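Gripper notebook, December
Clothes folding set, tool 3 (the Talavera build)

Started 9.40, stopped 14.15, and what a good fault this was! Writing it all down while it's fresh, as Negin will want the order of events before she opens hers up.

Short version: the jaws were closing late on the left, the width reading was drifting, and I spent the whole morning blaming the software. It was a screw. More exactly it was the left pivot screw backing out under load, a bit at a time, until the arm had enough play to lean over before it started to move.

First sign was at episode 32. The replay showed the fingers shut on a sleeve while the logged width still said they were open by a good few millimetres. I put that down to the tracking, cleared it, carried on. By episode 110 the gap between log and replay was big enough to see without plotting anything, and the policy check Jihad runs overnight would have learned to squeeze thin air. So I stopped using the log and started watching the linkage by eye, which I should have done an hour earlier.

Tried, in order: restarted the recorder (no change), redid the open/close calibration (better for a few minutes, then worse, and that was the clue), swapped the finger pads for the spare blue ones (no change, but the old ones were shiny and due for it anyway). Then went back to the bed with the striped top, the hardest thing in the set. It's a soft knit and it bunches, so any unevenness in the jaws shows up straight away as the cloth being dragged sideways.

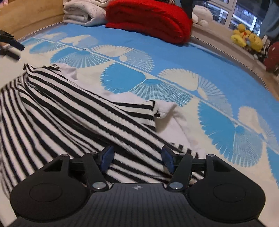 Jaws open over the striped top, cuff to the right.

Ran slow pinches just on the cuff and got it at last. With a light squeeze both pads met in the middle. With a firm squeeze the left one arrived late and sat slightly higher than the right. Put a thumb on the left arm and there it was, a lovely little wobble right at the pivot! Right side solid as a rock.

Took the screw out. No thread lock on it at all, and the washer behind it polished bright on one face. The other pivot has thread lock, so I think one got missed at assembly. Refitted with a new washer and a dab of the blue stuff, snugged up, left it over lunch. Afterwards 134 open/close cycles by hand with the width logged the whole time, and the drift is gone. I'm really pleased with how flat that line is.

Safety note, and please read this one. When the arm leans it opens a gap beside the crossbar that isn't normally there, and it shuts again on release. I got the side of my finger in it. Skin pinched, nothing worse, but it would be nastier on a hard squeeze. Fingers off the linkage while anyone is working the trigger, me included.

To do:
- Throw out everything from episode 32 onwards. Painful, but I don't trust the widths.
- Negin: check both pivots on the Fludbridge one before you use it, same batch.
- Jihad: could the overnight check flag a late left jaw? Comparing pad positions at full close ought to do it.
- Paint a witness mark across each pivot screw so we can spot movement at a glance.
- Order washers. Used the last good one.

Redoing the striped top first thing tomorrow.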